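Deckel und Dosen im Drahtkorb - so halte ich Ordnung

Bei mir lagen die Deckel jahrelang kreuz und quer in der Schublade, und ich hab jedes Mal geflucht! Also erst mal alles raus auf den Tisch. Was keinen Partner hat, kommt weg - auch der schöne von Pelico, seufz.

Dann die runden Deckel nach Größe sortieren, die großen nach hinten in den Korb, hochkant an die Rückwand. Große Deckel nehme ich immer mit beiden Seiten gleichzeitig, sonst kippen sie mir weg. 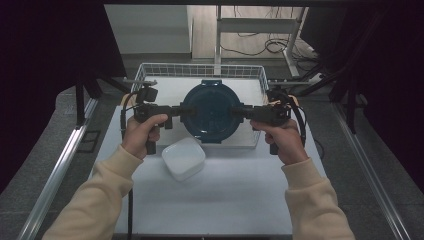

Kleine Dosen stelle ich ohne Deckel ineinander und schiebe sie vorne rein. Zweimal im Jahr räume ich alles neu ein.

Kommentare

Hanna Czarnecka: Hochkant! Mach ich heute noch.

Roman Głowacki: Mein Korb ist 2 cm zu hoch fürs Fach :(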